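Cokomus Boards > Desks & Workspaces > Clear tape X marks on a white desk top, and where does the power brick go

Last updated: May, 1,590 views
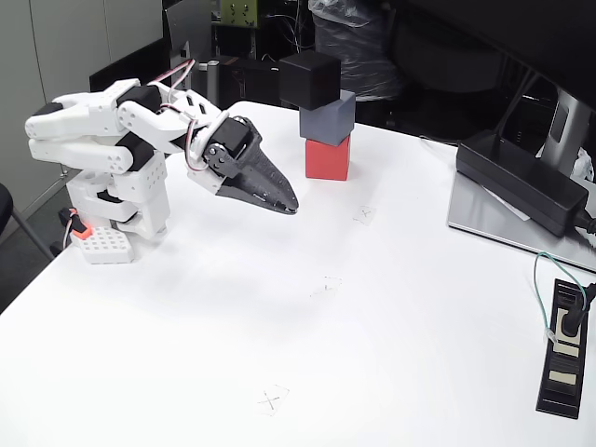 halfpintdesk
How long can clear tape stay on a white desk top before it leaves something behind?

marlowe_shelf
Depends on the tape and the sun. Regular office tape is usually fine for a few weeks, after that the glue starts to stay on the desk when you peel. Near a window, quicker.

halfpintdesk
ok weeks. Hm. Mine have been down since before May. They're the little bits with an X drawn on, so I put stuff back in the same spot every time. Didn't want to draw on the desk itself.

Other thing while I'm here. The power brick is sitting on the monitor stand's base plate. Flat gray metal. Seemed like a good shelf for it?? Partner says no, put it on the floor. Power strip is on the desk too, near the corner. Top is a Pronthorpe, the plain white one, had it two apartments now.

gluegunlou
Floor. Always floor. Or under the desk. A strip on top of the desk is a coffee accident waiting to happen

tinroofbill
disagree w/ gluegunlou. Floor is where the dust and the vacuum and the dog are. On top you can see it and you can reach the plugs. I've had mine up top for years, just keep drinks on the other side

gluegunlou
"keep drinks on the other side" lol. ok. Until you have company

tinroofbill
I don't let company put drinks on my desk

marlowe_shelf
Neither imo. Screw-on tray under the back edge. I have the Cleluretti one, the long mesh kind, strip and bricks all go in it. Took me one evening and most of that was finding the drill bits.

Brick on the metal plate, I wouldn't worry about it much. Just don't put papers on it, they get warm. And check the cord isn't pulling sideways where it comes out, that's what kills them.

halfpintdesk
renting the desk space kind of, can't really drill? Well the top is mine but the frame isn't. Long story. Anything that clamps

pebble_n_twine
clamp trays exist but measure your edge first!! I bought one and the jaw didn't open wide enough, had to send it back. Also check what's behind the desk, mine hit the wall.

Back to the tape tho. Get it up now. Warm it with a hair dryer on low, peel slow and flat, pull it back over itself not straight up. Whatever glue is left, rub with a drop of cooking oil, wait, wipe, then dish soap and water. Worked on my white kitchen table and that had tape on it from a whole school year.

gluegunlou
rubbing alcohol is faster than oil

pebble_n_twine
Faster and it dulled the finish on mine. Try it underneath first where it doesn't show.

gluegunlou
never dulled anything of mine but sure, try underneath

halfpintdesk
Will do the underside test. If I redo the marks what do I use instead? I need them to be small, and to not move. The X is sharpie or whatever was in the drawer. Biggest annoyance is clear tape on white, if the pen wears off I can't find it again

oakandash
Blue painter's tape. Cut small squares, draw your X, replace it every couple weeks when you clean. Comes off clean if you don't forget it. Shows up on white too

tinroofbill
Painters tape lifts at the corners. Every time your sleeve goes over it. I went thru this with a sewing table. Pencil, tiny cross, magic eraser when you're done. Free

oakandash
magic eraser is sandpaper. Mild sandpaper but that's what it is. Do it in the same spot enough and a shiny white top gets a matte patch

tinroofbill
so use a regular eraser then

oakandash
fine, regular eraser I can live with

marlowe_shelf
Vinyl dots. The Fuchs sheet from the office aisle is what I use, 7 bucks here, might be different by you. Removable kind, not the permanent kind, they look identical on the rack so read the packet. I messed that up once and spent a Sunday-type afternoon with a plastic scraper.

Can put an X on them with a fine pen. Let it dry before you touch it.

halfpintdesk
dots sound good. I like an X better than a dot cause I line up to the middle of it, but X on a dot works

One more. What do people do with things that live behind the desk. I've got an item back there in a clear plastic bag, plus black cables all over, it's a heap honeslty. I only see it when I sit down on the other side of the table

pebble_n_twine
clear bag for dust? I'd leave it open at the bottom so it isn't sealed up. For the cables, velcro wraps, one per cable, THEN bundle. If you bundle first you'll be cutting it apart next time you swap one thing. Label both ends. Masking tape flag is plenty.

gluegunlou
agree with all of that, mark your calendars

tinroofbill
Zip ties are fine too if you're not always changing things

gluegunlou
and we're back

oakandash
He's always changing things tinroof, he has X marks on his desk

halfpintdesk
she. but yes, always changing things

oakandash
sorry! she

halfpintdesk
Update. Hair dryer worked on two of the bits no problem, one near the front left a gummy outline. Oil got most of it. Second go with dish soap got the rest, can feel it a tiny bit with a fingernail but can't see it. Didn't try alcohol, chickened out.

Ordered a clamp tray, 19 dollars plus shipping, edge measured this time thank you pebble. Brick stays on the stand plate till it gets here. Partner still says floor

marlowe_shelf
Nice. When you mount it put the strip in with the outlets facing up or out, so you're not feeling around blind for the holes. And leave a loop of slack on the monitor cord so the stand can still turn.

tinroofbill
still say leave it on top but good job on the glue

pebble_n_twine
let us know if the jaw fits

534 members in this board | Contact the moderators | Copyright Cokomus Boards | Back to top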